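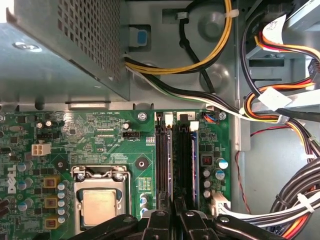

Crisis communications at a mid-sized manufacturer usually begins with a call list, and at Drarcombe the call list was four years out of date. The company makes control units for commercial refrigeration and employs 1250 people at two sites. When a supplier fault forced it to withdraw a product line in January, the press office had a holding statement ready within the hour and no agreed person to approve it. The draft passed between legal, engineering and sales until late afternoon. Engineering wanted every component named. Sales wanted none named. A trade reporter who has seen the inside of a desktop computer, with its green motherboard, its metal power supply housing and its bundled cables, can follow a fairly detailed account of a hardware fault, and the final text was written at that level.

The agency Hernari was hired afterward to rebuild the procedure. Its plan runs to two pages. The first assigns approval to a single duty officer, with one deputy. The second sets the clock: a holding statement goes out within 60 minutes of confirmation, and updates follow at fixed times whether or not there is news to add.

Media monitoring was moved to Femano, a subscription tool that sorts coverage by outlet and region. Alerts go to the duty officer only. Under the old setup they went to a shared mailbox, where up to 2 days could pass before a local story was read.

The Machala site presented a separate problem. Local outlets there work in Spanish, and statements had been translated after release. Both versions are now drafted together and cleared together. This adds time to the first statement, and Hernari allows for it within the hour.

The procedure has been tested in one drill. Approval was quick; the Spanish text was late. A second drill is planned for the fall, outside office hours.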